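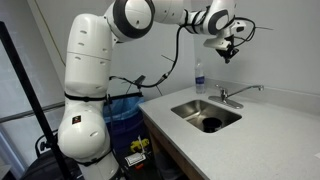 Cleaning products and "natural" cleaning: your questions

Last updated Mar 6, 2020

Does vinegar clean everything?

No. It's a weak acid, so it's good at limescale in kettles and round taps, and that is most of what it's good at. It does very little for grease. Keep it off marble and limestone, which it will mark for good, and don't leave it sitting on rubber seals.

What about vinegar and bicarbonate of soda together?

The fizz looks busy, I'll give it that. Mix the two and they mostly cancel each other out, and you are left with salty water. If you want to use bicarb as a gentle scourer, use it damp, on its own. For a slow drain, try a plunger first.

Are the eco brands any better?

Some are decent, some are washing-up liquid in a nicer bottle. I tried the Ollell kitchen spray for a month and could not tell it from my usual one. The Fumotwood wipes smell of pine and left streaks on my hob. "Natural" on a label tells you next to nothing. Look for a full list of ingredients and a refill you can buy without paying postage that costs more than the stuff inside.

Do I need an antibacterial spray?

In most kitchens, hot water and ordinary detergent will do for everyday wiping. If you've been handling raw chicken, or someone at home is ill, a disinfectant makes sense. Then you have to leave it wet for as long as the label says, and hardly anyone does. Spraying and wiping straight off is a waste of the spray.

Can I mix bleach with other cleaners to make it stronger?

Don't. Bleach with anything acidic gives off chlorine gas, and that includes vinegar and many toilet cleaners. Bleach with ammonia is just as bad. Use one product, rinse well, open a window.

Is it worth washing clothes at 60?

For towels, bedding and tea towels, yes, now and then. For a jumper you wore once, no. A cooler wash does for most things and shrinks fewer of them.

A reader, Bożena Michalski, swears by Kostum stain sticks for collars. Do they work?

She sent me 2 to try. One collar came up well and the other didn't change, so I remain unconvinced. Plain bar soap rubbed in and left overnight did no worse on the next shirt - and I already had the soap.

How often should I change my kitchen sponge?

When it smells, or sooner. Microwaving it is often suggested, but a dry sponge can catch fire and I wouldn't bother. A cloth you can boil is cheaper in the end.

Do you get paid to recommend things?

No. Makowska offered me a free box in October if I would write something "positive". I bought my own bottle of their limescale remover instead. It was fine, and so is citric acid from the baking aisle.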